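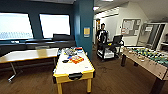
Minutes of the July meeting, Cabrera Street Tenants' Association, held in the ground floor lounge. Called to order at 7:10 p.m. by Theda Tiedemann, chair, who also took these minutes after a search for another pen produced no other pens. The main business was the laundry room, as it has been since spring. Chairs were set out facing the air hockey table, whose white top was already spoken for by a pile of bits and pieces at the far end, so the agendas were handed around and people wrote on their knees.

Minutes of the last meeting
Read and approved, with one correction. The member from 4C did not "storm out." He left at a normal speed.

Laundry room: machines
The Hurkton washer nearest the door is still out of order. The repair firm, Wodo, came twice in June. On the first visit they ordered a part. On the second visit they fitted it and discovered it was for the dryer. The dryer is reported to be running very well.

Wodo's bill to date is $1,181. The chair read the figure out loud a second time at the request of the back row. It was asked whether we could get a new washer for that. The chair said we could get most of one. It was asked which part would be missing. The chair moved on.

Motion: to withhold payment until the washer washes. Carried, 6 in favor, 2 against. The two against wished it recorded that they are not on Wodo's side, they just think we will end up paying anyway.

Laundry room: the sign-up sheet
The sheet has been up for a month. It gives each apartment a two-hour slot. Complaints received: that the slots are too long, that the slots are too short, that 2A has signed up as "Admiral Nelson," and that somebody is erasing names. The person erasing names was invited to stop. There was a general turning of heads.

3B proposed that the sheet be done in ink. 1D pointed out that this would make mistakes permanent. 3B said yes. After twenty minutes it was agreed to try ink through the end of summer. The chair will supply the pen, see above.

Laundry room: unclaimed items
One bath mat, one pillowcase, and eleven socks, of which no two are related. These will stay on the shelf until next meeting and then go out with the trash. 5A asked that the green sock be given more time. Granted.

Soap
The association bought a tub of Lenex detergent in bulk for shared use. It was meant to last until fall. It is now July and the scoop touches the bottom. Opinions differed as to whether people are using too much or whether people who do not live here are using any. A note will be taped to the lid. Wording was discussed at length. "One scoop" was adopted. "One scoop, please" failed for lack of a second.

Money
Balance before Wodo: enough. Balance after Wodo: a matter for discussion. Dues stay the same for now. The request for $200 to repaint the laundry room was tabled, the general feeling being that it would only draw attention to the washer.

Other business
The hall light on three is still flickering. The landlord has been written to. The landlord has written back to say that he has received our letter.

6B asked if meetings could be shorter. Discussion of this ran until 8:55.

Next meeting
August, same room, 7 p.m. Please bring a pen.

Adjourned 9:05 p.m.
Submitted by T. Tiedemann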